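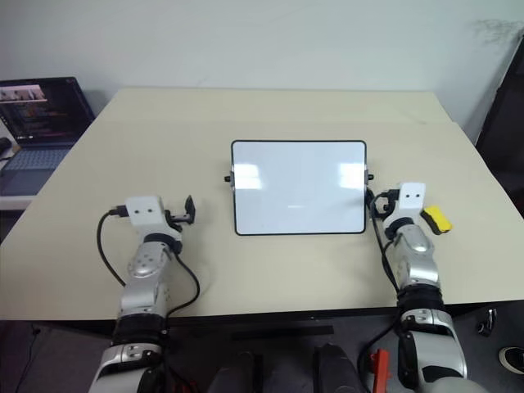 Blank whiteboard, big table.

2024-11-25

Ok quick one tonight, dinner is in the oven and I have maybe 40 minutes.

So. Meal planning. I quit doing it in May and I want to write down why, and also why I'm starting again, because a couple of you asked in the comments on the soup post and I never answered. Sorry. Bad blogger.

The old way was a full week, every meal, breakfast too. Shopping list by aisle. I had a spreadsheet. 1,787 rows by the time I gave up, going back years, every single dinner logged with a score next to it. Looking at it made me tired. There was a whole stretch where everything got a 6. Chicken thing, 6. Other chicken thing, 6.

Also it never survived past the second day. Somebody is late, somebody ate a huge lunch, the spinach went to slime. Then the plan is wrong and I feel bad and we order from Potetti again. (Potato place near the station. Get the one with the pickled onions. The plain one is dry, dont bother.)

Then summer with no plan at all. Fine at first! Tomatoes on toast, corn, eggs. Cheap too. But by September I was at the store every day, and every trip is a little basket of stuff I didn't need. Crackers. Fancy butter. I went through the bank statements and we were spending about 200 more a month than when I had the stupid spreadsheet. Ouch.

New system. Very small. I plan 2 dinners. Only those. The rest of the week is either leftovers from those or one of the backup meals, and the backup meals never change:

Pasta with whatever
Fried rice
Eggs and potatoes
Beans on something
Freezer soup

All of it out of the pantry, so nothing rots if we skip it. The two real dinners get the fresh stuff, and I cook them big. Last week it was a pork and cabbage braise and a tray of roasted squash with chickpeas. Braise went three nights if you count the one where I stuffed it in a baked potato, which was the best of the three. Squash was good the first night and kind of sad cold. Needed lemon. Needed a lot more salt than I gave it.

Things I'm doing diffrent this time:

No scores. Done with scores.

No breakfast planning. Everyone can find toast.

Shopping once, early, at the Dutudow market and not the big store. Their cabbage is enormous and the onions are loose so I can buy the four I want. The parking is terrible. Go before nine or walk.

Writing down what we RAN OUT of as we run out of it. I used to try and remember standing in the aisle and I'd come home with a third jar of cumin. We have so much cumin. If you have a cumin recipe send it please.

And I'm not touching the freezer bread until it's needed. It was always gone by midweek because it's right at the front, so now it lives under the peas.

Two weeks in, it's holding up. Only one takeout night. I threw out half a bunch of cilantro and one soft carrot, way better than before. Haven't looked at the bank thing yet, will check end of the month and report back if I remember.

The part I haven't figured out is weekends. We're in and out, people come over, nobody wants leftovers. Last one I panicked and made pancakes for dinner. They were great but I can't do that every week. Or can I. If you have a weekend dinner that feeds six and doesn't need me at the stove, leave it below, I'm begging.

Oh, and the braise recipe, since I know someone will ask: pork shoulder, one giant cabbage, two onions, caraway, a cup of stock, splash of vinegar at the end. Low oven, three hours, lid on. Brown the pork first if you have the patience, I didn't and it was fine. Salt it the night before if you think of it.

Timer going. More later this week, probly the pickles.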